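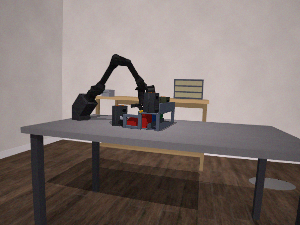
Ular Follow Focus System
Manufactured by Mostanen. Offered for rental and purchase by Vetcombe Production Equipment.

Overview
The Ular is a single-channel wireless follow focus intended for narrative and documentary productions. It consists of a hand unit, a lens motor, and a receiver, together with the brackets and cables needed to fit them to a standard support rig. The system is suited to productions that shoot with prime lenses and require one operator to control focus from a short distance.

Vetcombe has carried the Ular since June 2018. It is available to independent producers, production companies, and accredited film programs. Productions receiving development or completion support from a funding body may apply for the institutional rate. Proof of the award must be supplied with the application.

Specifications
Control channels: 1
Hand unit weight, with battery: 900 g
Marking disks supplied: 3
Lens gear pitch: 0.8
Rod clamp: 15 mm, with adapter for 19 mm
Power, hand unit: rechargeable battery
Power, motor and receiver: from camera or external plate
Purchase price: $1,744
Rental: $35 per day, four-day week

Included with each system
Hand unit with wrist strap
Receiver and mounting plate
Lens motor with rod clamp
Two motor cables, one straight and one right-angle
Blank marking disks
Batteries and charger
Printed operating guide

Lens gears are supplied separately. Customers should state the make and focal length of each lens at the time of booking so that suitable gears can be assigned to the order.
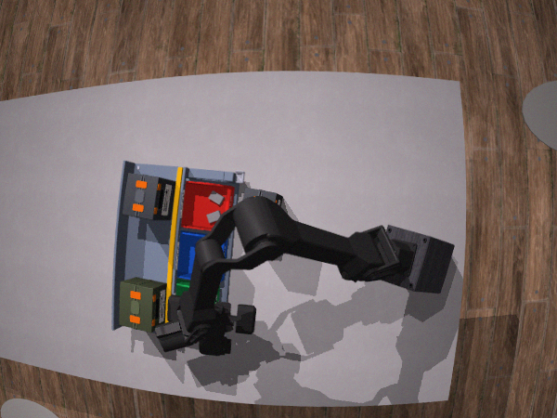 Each rental system is checked before release and again on return. The motor is run through its full travel in both directions, the receiver is paired with the hand unit under the same serial number, and every cable is tested for continuity. Parts are then laid out by type and matched to the packing list. A tray with raised walls and a divider down the middle is well suited to this work. Productions are encouraged to adopt a similar division on the camera cart, with cased items on one side and clamps, gears, and disks on the other. Missing marking disks are the most frequent charge on return invoices.

Calibration
The motor must be calibrated after every lens change. With automatic calibration selected, the motor will drive the lens to both end stops. Lenses without hard stops must be calibrated by hand. Vetcombe does not accept responsibility for damage to lenses calibrated in the wrong mode.

Service and repair
Repairs are carried out by the Vetcombe service department under the direction of Khrystyna Vakulenko. Purchased systems are covered against defects in parts and labor for one year. Damage caused by moisture, impact, or the use of other manufacturers' power cables is excluded. The service department closes for inventory during the last two weeks of December, and units received in that period will be examined when it reopens.

Reservations
Reservations and applications for the institutional rate should be addressed to Guðlaug Arnardóttir, Rental Accounts. A certificate of insurance naming Vetcombe as loss payee is required before equipment is released.

Related items
Ular lens gear set
Ular spare battery
Mostanen 19 mm rod adapter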